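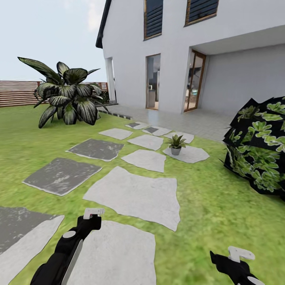

Prandari Simulation Group – Garden Approach Thread

Research > Software > Planning and Control > Posts

Posted in January by Solange Desjardins, Software Lead

1/ The Prandari group has released an update to its outdoor simulation set. The garden approach is now available to all partner teams. It places a two-gripper robot on a lawn crossed by stepping stones, with a patio and a two-storey house ahead. This thread sets out what has changed in the planning and control software.

2/ The principal change is in the footing layer of the planner. Earlier releases treated a path as one continuous strip. The new release treats each stone as a separate surface with its own outline, height and colour class. Dark grey and pale stones are labelled separately, as the previous segmentation model tended to read dark slabs as gaps in the lawn.

3/ The task object is a small potted plant standing on one of the light stones. The planner is asked to approach it, choose a grasp on the grey pot and keep the leaves clear of both fingers. Grasps on the foliage are rejected at the planning stage and written to the log with a reason code.

4/ Raymonde Boychuk rewrote the grasp scorer. It now considers the pot as a tapered solid and the leaves as a soft volume around it. Candidate grasps below the rim are preferred. The scorer returns 20 candidates by default, and teams may change this in the task file.

5/ Both grippers share one collision model. In Stevden 2 each arm held its own copy, and the copies could drift apart when the control loop was under load. Teams that wrote their own workaround for this should remove it before upgrading. Leaving it in place will cause each contact to be reported twice.

6/ On perception: the glass doors remain difficult. Reflections and the bright interior behind the glass continue to produce false depth readings at the far end of the patio. Clifford Caron has added a mask for glazed surfaces, which is switched off by default. We recommend turning it on for any run that continues past the last paving slab.

7/ Plants in the lawn are handled as obstacles with a soft margin. The large striped plant in front of the fence has long leaves that reach over the grass, and its bounding box was far too generous. It has been replaced with a hull fitted to the leaves. The dark shrub on the right keeps its box – its shape is blocky enough that a hull gave no useful gain.

8/ Known issues. The replay tool drops the first frame when a log is opened from a network drive. The colour legend in the viewer does not yet follow the new stone classes. Gordon Vachon is the contact for both, and reports should include the log header.

9/ Tooling. The scene file now opens directly in the Drellari viewer without a conversion step. Stones, plants and pots can be moved by hand and saved as a variant. Please keep variant names in lower case, as the batch runner still fails on mixed case.

10/ The release includes 19 saved variants for regression testing. Six of them move the pot to a different stone. Partner teams are asked to run the full set before submitting changes to the planner, and to attach the summary file to the request.

11/ Rungnapa Onsri will host a call on the new footing layer at 2 p.m. for teams already using the software. Questions on grasp scoring should be sent to Ms. Boychuk beforehand. Notes will be added to the end of this thread.

12/ Added after the call: the soft margin for plants can be set per object. The key is listed in the task file reference under "clearance", and the value is in metres.

Last updated: January, 4:20 p.m.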